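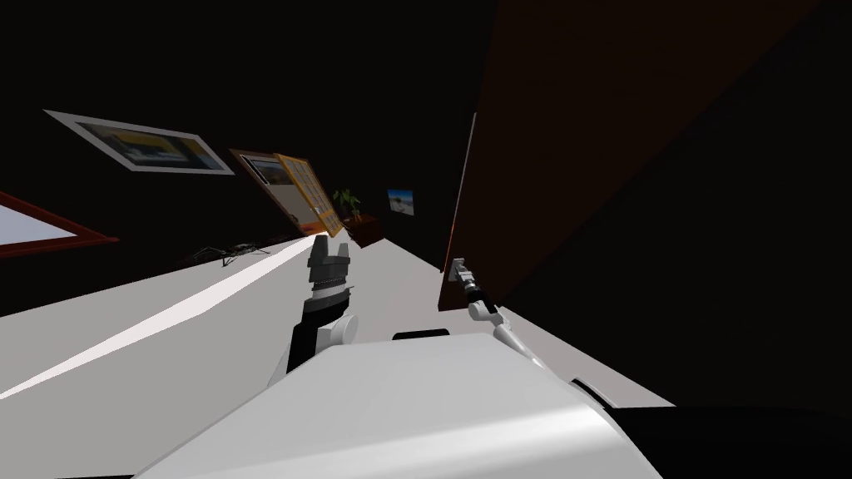
I've spent most of this month with a headset on, teaching our simulated two-armed robot about big wooden panels, and I love it! You drive each gripper with a hand controller, and the robot learns from whatever you did (bad habits included, sorry). My target is 66 good demos and I've saved 33, so halfway. Senthil Salian did two before lunch and made it look easy. The Killesine house is up next, and if you fancy a go at driving, come and find me – you'll need a bit of patience with the left arm.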